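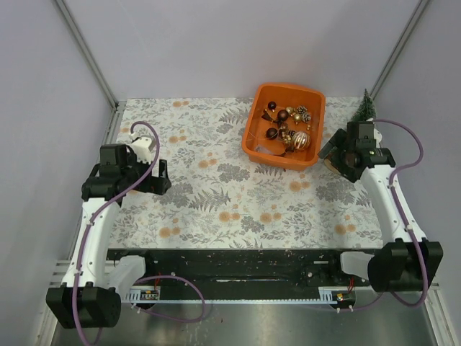

Figure 1. Ornaments in the open bin, with the miniature tree standing to its right.

Silden Tabletop Tree Set
Set-up and Storage Guide

4 min read

Search this guide Enter a word or part number

Section 3: Sorting and hanging the ornaments

Read Section 2 first if the tree has not been taken out of its bag. The steps below assume that the tree is standing and that the ornaments are together in a bin, as in Figure 1. Any bin with raised sides will do. A tray is harder to work from, as the balls roll off it.

Before you start

Choose a level table at least 70 cm deep. A patterned cloth can stay on, but pull it flat so the tree does not lean. Small dark pieces are easy to lose against a busy print, so keep them in the bin until you need them.

3.1 Sorting

1. Set the bin next to the tree on the side of your stronger hand.

2. Take out any loose packing material, including clear plastic. Pieces often end up in the corners.

3. Without emptying the bin, move the ornaments into groups: large balls, small balls, pinecones, then bows and ribbon pieces. Lift tangled clusters out whole and separate them over the bin.

4. Check each hanging loop. Tie on a new one where the old loop is frayed or missing. Replacement cord is part number 490.

Note: Frosted pinecones shed a little the first few times they are handled. Hold them by the base and wipe the table afterward with a dry cloth.

3.2 Opening the branches

5. Start at the bottom row and bend each branch outward. Work up to the point.

6. Turn the tree as you go and fill any gaps by spreading the tips. Do not comb or brush frosted branches.

CAUTION: Branch cores are wire. The cut ends can scratch. Wear light gloves if you are opening the tree for the first time.

3.3 Hanging

7. Hang the largest ball first, low and close to the trunk. A large ball near the tip of a branch will pull a miniature tree over.

8. Place the pinecones next, on the lower half, with space between them.

9. Fill in with the small balls. Put glossy ones deeper in the branches and gold ones toward the outside, where they catch the light.

10. Add bows last. If a bow slides, twist the branch tip once around its back – do not glue it.

11. Step back and look at the tree from every side that will be seen. Move pieces one at a time.

Note: You do not have to use every ornament. Leftover pieces can go in a bowl or around the base.

CAUTION: Small ornaments are a choking hazard. Keep the bin and the finished tree out of reach of young children and pets.

3.4 Putting away

Take the ornaments off in the reverse order, bows first and the largest ball last. Wrap glossy balls in tissue if they will be stacked. Store the bin away from heaters and out of attics that get hot in August – the finish on painted balls can soften and stick.

Lost hooks, cord and tree bases can be ordered from Altlow Parts. Give the set number, 892, with your order.

Section revised 2023-09-30 by Katia Rizzi

Continue to Section 4: Replacing the base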